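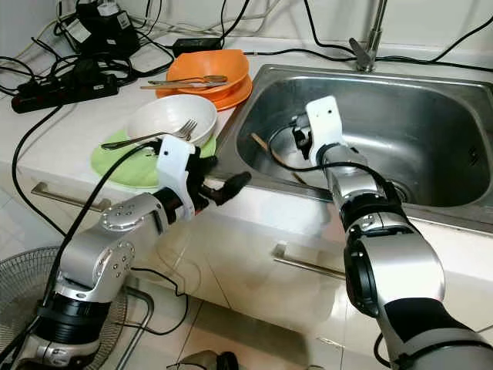 Figure 1. White bowl and fork on a round green mat beside the sink.

4.2 Self-reported dishwashing

We doubt the diary figures. Of 611 households in the Selberg survey, most claimed to wash up right after eating, yet the 24 we visited in October rarely agreed with their own diaries. Araújo's correction for flattering answers helps a little — it still trusts the diary's clock times.
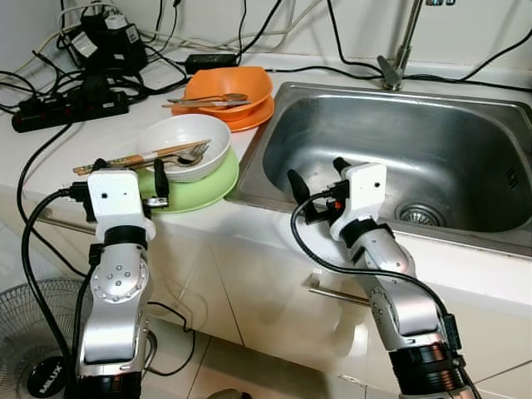
Figure 2. Stacked dishes left of the sink.

A stack by a sink says little about when dinner ended, and we did not code it.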